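Transfer notebook, 2 March 2022
Ulasberg women's side, contract and window tracking

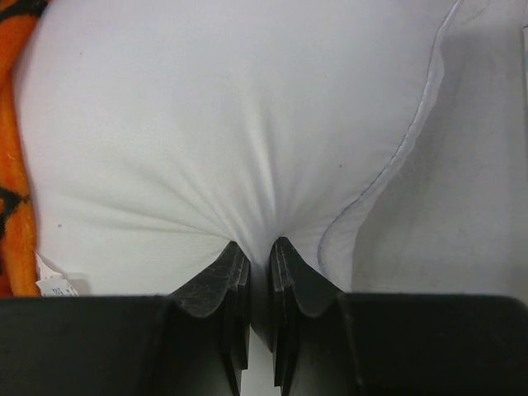 Finally some movement on Saavedra! Celeste's deal runs out in the summer and I had her down as "likely to leave" all through February, but I've moved her to "open" this morning. Cristóbal Lagos spoke to her agent on the phone and the club's new offer is two years with an option for a third. The old one was a single year, so they've listened (or somebody upstairs has looked at the table).

Why I'm so keen on this one: 142 appearances, 11 goals this season from midfield, and she takes every corner. I rewatched the Negussie away game last night and she's everywhere in the second half – pressing, dropping between the center backs, then arriving late in the box. What a player. Whoever gets her at 25 gets her best years.

Interest from elsewhere, as it stands:
Gikura – real. They asked about wages.
Lestex – one report, same wording copied on three sites. Leaving it in gray until Cristóbal hears it from a person.
Negussie – asked in the fall, nothing since.

Fixed the tracker too. Option years were being added to the end date, which made four players look safe when they aren't. Column F is now the guaranteed date and G is the option. Please don't merge them again!

Still to do: find out who holds the option on the Saavedra offer, club or player. Changes everything. Also the loan list, which I haven't touched since the window closed, and the goalkeeper question – Cristóbal has a theory and wants to go over it Friday.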